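Robot Software Lab
Handout 5: From Grasp Candidates to a Closed Gripper
Instructor: Homa Dehghan
Lab assistant: Bezawit Adugna
Posted August 3, 2024

Read this before you come to the lab. You will need the code from Handout 4, and it should pass the frame tests. If your frame tests still fail, fix them first. Almost every strange result students bring to office hours in this unit comes from a bad transform.

1. What this unit covers

In the last unit you took a depth image and turned it into a point cloud in the robot base frame. In this unit you take that cloud, propose a set of grasps, score them, throw out the ones the arm cannot reach safely, and send one to the controller. There are four stages, and each one is a separate process in our setup:

Segmenter: removes the bin and leaves points that belong to objects
Sampler (Molness): proposes grasp poses
Checker (Zimura): reachability and collision
Executor (Eltilham): runs the approach, close, lift and retreat

Asfaw is the logging tool. It records every message between the four stages. Leave it on.

2. Frames, once more

A grasp pose is the pose of the gripper's tool frame at the moment the fingers close. The z axis points out of the palm toward the object. The y axis runs from one finger to the other. The x axis follows from the right-hand rule.

All poses passed between stages are in the base frame. Do not pass poses in the camera frame, even for debugging. If you want to look at something in the camera frame, convert it inside the viewer.

The bin has its own frame with the origin at the center of the floor. It is used only by the segmenter and the checker.

3. Segmenting the bin

The segmenter fits a plane to the floor and one to each wall. Points within 5 mm of a plane are labeled as bin and dropped. This works well for objects with some height. It works badly for flat objects, and for anything that leans on a wall, because the part of the object closest to the wall disappears along with it.

The walls slope. Do not model the bin as a box with vertical sides. Last year's code did this, and the checker rejected good grasps near the bottom of the walls and accepted bad ones near the top.

Metal floors also give you false points. Reflections can show up as small clusters above or below the true surface. Drop any cluster with fewer than 50 points before you pass the cloud on.

Clear objects are a separate problem. The depth camera sees through them or returns nothing, so they will often be missing from the cloud altogether. The checker can't avoid what it can't see. For this unit we accept that.

4. Sampling grasps

Molness picks a random point from the object cloud, estimates the surface normal, and places the gripper so that the y axis lines up with the normal. It then tries several rotations about that axis. For each pose it checks whether there are points between the fingers.

The default is 366 candidates per request. You can raise this, but the checker gets slow, and you will see little gain past the default on the objects we use.

Set the random seed and write it in your report. A result without a seed cannot be repeated and will not be graded.

5. Scoring

The starter score has two terms. The first is how closely the two contact normals oppose each other. The second is the distance from the grasp center to the center of the cluster. You add the third term, which is clearance: the smallest distance from the open fingers to any point that is not part of the target.

Clearance matters most when two objects touch or nearly touch. The fingers have thickness, and an open finger needs somewhere to go. 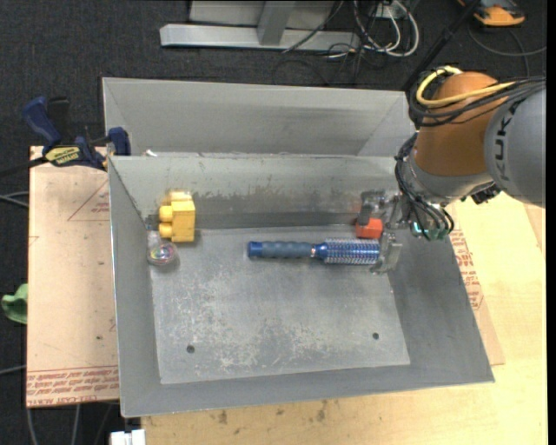

A long object such as a hairbrush is a good test of the second term. With the starter weights the sampler prefers the middle, where the handle meets the bristles. Bristles give poor normals, so candidates on that end tend to score low even when the arm could reach them easily. Try lowering the weight on the normals term and see how the ranking changes. Report the top candidate before and after.

A large toy block lying against a wall has the opposite trouble. The normals are clean, but one of the two sides you want to grip may have no room beside it. Your clearance term should push those candidates down the list.

6. Checking

Zimura solves the inverse kinematics for the grasp pose and for a pregrasp pose backed off along the tool z axis. Both must have a solution, and the straight path between them must be free of collision. The collision model includes the arm, the gripper, the bin and the table. It does not include clamps or cables. Keep the approach within 30 degrees of vertical unless you have checked the path in the viewer.

7. Running it

Start Asfaw first, then the segmenter, Molness, Zimura and Eltilham in that order. Run in simulation until the full cycle completes. On the real arm, use the reduced speed setting and have one partner at the stop button for the whole run.

If Eltilham exits with code 371, the arm reached a joint limit during the approach. Clear the fault, go back to the home pose, and ask for a new candidate. Do not resend the same one.

8. What to turn in

Your scoring function, with the clearance term
The Asfaw log from one full cycle on the arm
The seed and the three weights you used
One page on a grasp that failed, saying which stage was at fault and how the log shows it

Reports are due at the first meeting in September. Questions about the checker go to Bezawit.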